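3.2 Collecting demonstrations

All training data for the garment task were collected by teleoperation on a two-arm platform at the Gedora site. The operator controls both arms at once and works from the head camera view. A demonstration may involve taking a garment off the rack, handing it from one gripper to the other, or placing it back on a hanger. Figure 4 gives head camera views of the work at the rack.
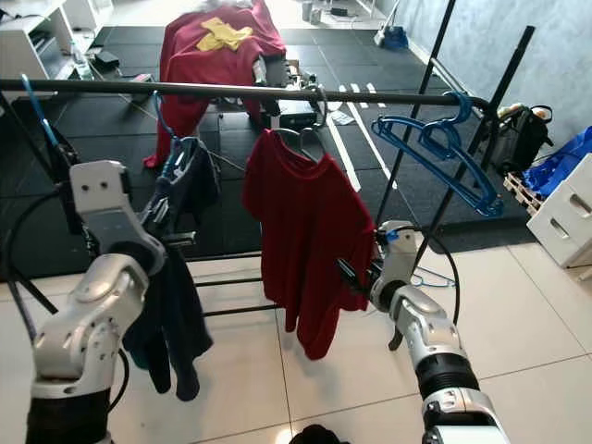
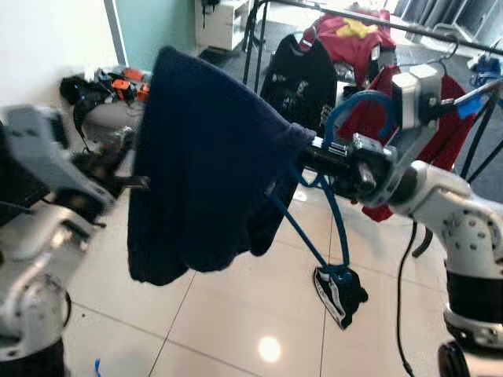 Figure 4. Head camera views during garment collection. First view: right gripper beside a red t-shirt on the rack. Second view: dark navy knit garment held in the right gripper, with further garments on the rail in the background.

The full set contains 1000 demonstrations. Each one is capped at 60 seconds, measured from the first arm command. If the cap is reached before the operator signals the end, the recording is stored but flagged as incomplete, and it is left out of the policy training described in Section 4. Flagged recordings are still used to train the visual encoder, which does not depend on task outcome.

We used 36 garments, divided into nine groups by fabric and cut. Groups were assigned to operators in blocks so that no operator worked with a single group for a whole shift. Within a block, the garment and its place on the rail were drawn at random. Hanger spacing was left to the person resetting the rack. We chose not to fix it with a template, and the resulting spread in starting states is larger than in the Bustness set, where each garment starts from a marked position.

Knit garments needed a change to the protocol. In the January pilot, operators tended to grasp them near the middle, and the fabric then bunched under its own weight and hid the edge needed for the second grasp. The revised instructions ask for a first grasp at a corner or along a seam, followed by a pause of one second before the other arm moves. The pause gives the fabric time to settle and also marks a clear boundary between the two phases of the demonstration. Pilot recordings made under the old instructions are not part of the released set.

The rack was not isolated from the rest of the room. Floor covering, furniture and stored equipment remain in the background, and their layout was allowed to change between blocks. No background masking is applied at training time. An ablation with masked backgrounds is reported in Section 5.3.

Labels were added after collection. Rodrigo Falcão and Emrys Parry each went through every recording in the Vodelon annotation tool and marked the start and end of each grasp, the arm used, and whether the garment was dropped. Where their grasp times differed by more than nine image samples, the recording was reviewed by both together and a single value was agreed. Drops were kept in the set when the operator recovered the garment within the time cap, as these segments are the only source of regrasp behavior available to the policy.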